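Blankets, Grippers and Grillik: Software Gallery

I've been meaning to get the bedding work up on this page for ages, and with the new tracker finally behaving I've run out of excuses.
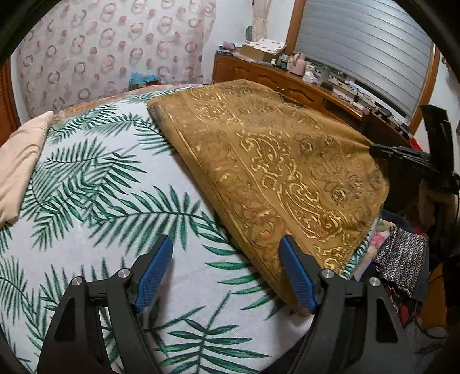 Most of my time at Hareck goes into the layer between the recording and the policy, so it's the part of the job that never gets a nice picture. A person folds a blanket with a hand-held gripper in each hand, the wrist cameras record, and my code has to work out where both grippers were, how far the jaws were open and what the cloth was doing. Then Nadine Khalaf's planner gets hold of it and complains about my timestamps (she's usually right, which is annoying).

Patterned bedding

I used to beg people for plain sheets. My thinking was that a plain sheet under a plain blanket would give us a nice clean edge to segment. I had that backwards for pose tracking! Palm leaves and paisley are full of corners, and the tracker locks on to them straight away. The grief comes later, when the blanket moves and half of those lovely corners move with it. The old version decided that the bed was standing still and the room was sliding sideways.

The fix was to score every feature by how well it agrees with the rest of the room. Curtain dots and window frames are the good citizens. Anything on the cloth being pulled gets a low score and is left out of the pose solve, but we keep it for the cloth model, where it's gold. We cap it at 2,000 features a view now. More than that and my laptop sounds like a hair dryer.

Window blinds

I have a grudge against horizontal slats. Every one looks like its neighbour, so the matcher would happily jump one slat up and the whole path would get a little step in it. Tarek Sayegh wrote a check that throws out matches along repeated lines, and he did it in an afternoon after I'd been grumbling for weeks. Thanks, Tarek.

Two grippers, one map

Each gripper builds its own idea of the room, and we need both in the same coordinates or the fold makes no sense. When one gripper comes into the other's view we grab that as an extra constraint. The blue pads on the inner jaw faces are a big help here – we find the pads by colour first, then fit the jaw opening from the angle between them. Blue clothing in the background can still fool it. I've got a size filter that catches most of that, and Karim Sayegh has a better idea that he keeps promising to write down.

Grillik

Grillik is our replay viewer, and it's where I spend my mornings. You scrub through a recording, and it draws the gripper paths, the jaw width and the pinch points on one timeline. The newest button jumps you to every spot where the jaw width stays flat but the path keeps moving, which usually means fabric is being held. I tested it on 100 recordings and it flagged 40 that I would've skimmed straight past. Hannelore Schmieder asked for a dark grey theme instead of the black one, so there's that too. Grey it is.

Planning

Dastance takes the cleaned paths and cuts them into grasp, drag and release. Drags are still the messy bit. A blanket pulled from the side makes a pointy fold near the fingers and hardly anything at the far corner, and our cost function likes to pretend the whole thing moves as one. Qusai Nasrallah is rewriting it so stiffness is guessed per blanket. I'll add more here when there's something worth looking at.

Recent items
Grillik keyboard shortcuts
Why our October maps drifted
Dastance: splitting a drag in two
Towels on the Boutros bench
Jaw width calibration, second go

Last updated: Monday, April 17, 2023

Contact | © 2023 Hareck | Back to top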